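Stillon play kitchen food and pots set - quick review

Reviewed 29 September 2025

Right, quick one as I've got 20 mins before pick up. Bought the Stillon set in April with my own money, so it's had a fair go now. My niece's two are round here most weeks and it lives on the white table in the back room, gets played with more than anything else we own, the wooden railway included.

Short version: good. Plates are the best bit. Fruit mostly good. Storage bag rubbish. Price fine if you catch it on offer, bit steep if not.

What I wanted was play food that doesn't need batteries and doesn't sing. Had the Hollisow set before (the one in the suitcase) and the suitcase latch went in a fortnight, then the bits were all over the house. Still finding Hollisow peas. So no peas was a selling point for me, sad but true.

Delivery. Slow. Box arrived a bit crushed on one corner, nothing broken inside. Everything came in its own little bag and then all the little bags in a big bag, which took ages to get through with two children stood over me asking is it ready is it ready.
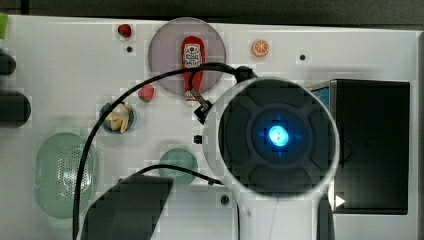
The ketchup is the favourite, by miles. Red bottle, white label, goes on absolutely everything. Went on the strawberries on day one and has done ever since. The bottle is a decent size for small hands and it's light, so when it gets thrown (it will get thrown) no harm done. Doesn't open, nothing comes out, thank goodness. I did wonder if the label would peel and it has lifted a tiny bit at one corner on ours, I just press it back down.

Strawberries are nice too but small. Small enough that I'd be careful with a baby about. The box says from 3 and I'd stick to that, no exceptions. I put them up on the shelf when the neighbour's little one visits. They roll as well, under the sofa, under the fridge, you know how it goes.

Orange slice is lovely, you can see the segments and everything. Would of liked a couple more of those. The eldest uses it as a biscuit, a coin and a steering wheel.

Banana - this is the one that sold me. It's half peeled, with the peel coming away from the fruit, and it sits nicely in the blue bowl. The peel doesn't go back up though and that has caused tears. Be warned. If you've a child who likes things shut, you'll be hearing about the banana.

Washing up: I do it by hand in the sink with a drop of washing up liquid. Friend of mine, Helju Jõgi, puts hers in the top rack of the dishwasher and says it's been fine but I haven't dared. The colander is the only fiddly one, crumbs get in the slots (real crumbs, because they will put real toast in it). Old toothbrush gets them out. 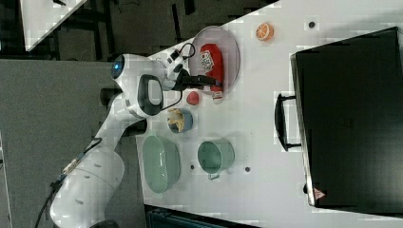 Plates and bowls, I said these were the best bit and I mean it. They feel close to proper picnic ware. The round plate has had actual sandwiches on it and come up fine, not that the box says you can, so your call. No chips in it yet. Bit of scratching if you hold it up to the window. The little blue bowl is a good weight and doesn't tip when they lean on the edge, unlike the Hollisow bowls which went over if you looked at them.

Green pieces are a nice soft green, easy on the eye, not that shouty plastic green. The handle on the round one is short. I thought too short at first but it's about right for a four year old's grip and it means less sticking out over the edge of the table to get knocked off. Colander is bigger than I expected, in a good way, all the food goes in it at tidy up time and that's basicly our storage now.

Which brings me to the storage bag. Terrible. Thin drawstring thing, string came out the second time it was used and I couldn't be bothered threading it back. Goes in the bin. Use the colander, or a Tirkus tub if you've got one knocking about, the medium one takes nearly the lot. Not the pan.

Instructions leaflet: there is one, no idea why. It folds out to the size of a newspaper and tells you to supervise. Recycled it.

One query for anyone from Stillon reading. Can you buy the strawberries on their own? Ours went down to one for about a week until it turned up in a welly. Rang the helpline, got a very nice lady called Rūta Ots who took the order number (ended 1643 in case they want to look it up) and said she would ask. Never heard back. Nice on the phone though.
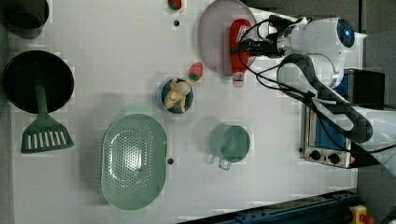

The frying pan is big. Properly big for a play one, and flat, so things slide about on it and you get real flipping going on with the green spatula. Slots in the spatula head are neat, no rough bits on ours. Long handle, so there's some sword fighting. I've said no sword fighting 482 times.

We keep the little toaster oven out with it all, and most meals end up going in there at some point, whatever they are. Strawberries, mainly. Child logic. It's the two knobs they love, everything has to be turned on and then off and then on again before anyone is allowed to eat. If you're choosing between more food and something with knobs, get the knobs.

Compared with the Kaufmann one my sister has: Kaufmann food is heavier and prettier, looks great on a shelf, hurts when it lands on your foot. Costs a lot more too. Her boys came here and played with ours all afternoon, make of that what you will.

Good
- plates and blue bowl, tough
- ketchup!!
- colander does as a toy box
- no noise, no batteries

Not so good
- storage bag
- strawberries easily lost, no spares
- banana peel upset
- slow to arrive

Would I buy again, yes, on offer. Giving it 4 out of 5, one off for the bag and the no reply. Had 117 loyalty points to use up which took a bit off mine so I can't swear to what you'd pay now, check first. Will update if the ketchup label comes right off. Got to run.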